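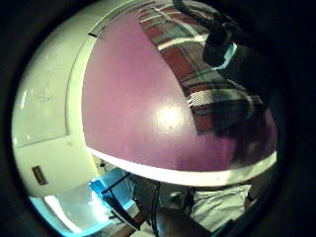
*Pink panel, white edge.*

The dough had been on the radiator for 27 minutes when Zofia Brzozowska telephoned to say she would be coming to supper after all, and bringing her uncle.

"He eats everything," she said. "He only talks about one thing."

Brayan Usuga knew what the one thing was. Hubert Wyss had spent most of his working life buying cheese for a hotel in Lultotberg, and he had opinions about potato dumplings. Brayan was making potato dumplings. He had made them twice before, both times from the card Zofia's mother had given him, and both times they had come apart in the pot.

He hung up and looked at the card again. It was written in pencil. *Potatoes, boiled the day before. Flour, until it is right. Farmer cheese, salt, pepper, the onion.* At the bottom was a line he had never been able to read, because someone had set a wet glass on it.

The dough on the radiator was for the bread. The potatoes were in the refrigerator in a covered bowl. He took them out and pushed them through the ricer, and they came down dry and light, which was better than last time. He put in an egg. He put in flour by the handful and stopped when the dough quit sticking to his thumb.

At five Rongrong Luo came up from the second floor to return a sieve. She stood in the kitchen with her coat on.

"Is that the same recipe?" she said.

"Same one."

"The one that turned into soup?"

"It was a thick soup."

She pinched off a piece of the dough, rolled it and looked at it. Then she asked for the card, took it to the window and held it up so the light came through the paper.

"It says Sunday," she said. "Something Sunday. No - it says *sundry*. No." She turned it over and back. "It says *stand*. Let them stand before the water."

"For how long?"

"That part's gone."

He shaped them on a floured cloth. He put a spoonful of cheese and fried onion in each one, closed it, and rolled it between his palms. Rongrong took off her coat and did the other half. Hers were smaller and all the same size. When they were finished there were 32, and he covered them with a second cloth and left them alone. The bread went in the oven.

"Who's the uncle?" she asked.

"Cheese buyer. Retired."

"What cheese did you use?"

"Prulari. From the place on the corner."

She thought about this. "Does he have to know?"

Zofia and Hubert Wyss arrived at half past six with a jar of pickled beets and a bottle of plum brandy. The old man was shorter than Brayan had expected. He shook hands with everyone, sat down in the chair nearest the stove and watched the pot.

"Not boiling," he said, when Brayan lifted the first dumpling. "Turn it down. It should only move."

Brayan turned it down. He lowered them in on a slotted spoon, six at a time. They sank and lay on the bottom. No one at the table spoke. After a while one of them came loose and rose, then another, and then the rest were up and turning slowly in the water, whole.

He served them in soup plates with butter and the rest of the onion. Zofia put out the beets. Hubert cut a dumpling in two with the side of his fork and looked at the inside of it for some time.

"My sister's card?" he said.

"Yes."

"She always left them standing. I told her it made no difference. We argued over it one whole November." He ate the half, and then he ate the other half. "What is the cheese?"

Brayan looked at Rongrong, who was buttering her bread.

"Prulari," he said.

"It's a terrible cheese," said Hubert. "They put too much salt in it. I refused to buy it for years." He held out his plate. "Four more, please. And the burned one, if it's nobody's."

Zofia got up to fill the pot again. Outside it had started to rain, and Rongrong asked whether she could keep the sieve until the weekend.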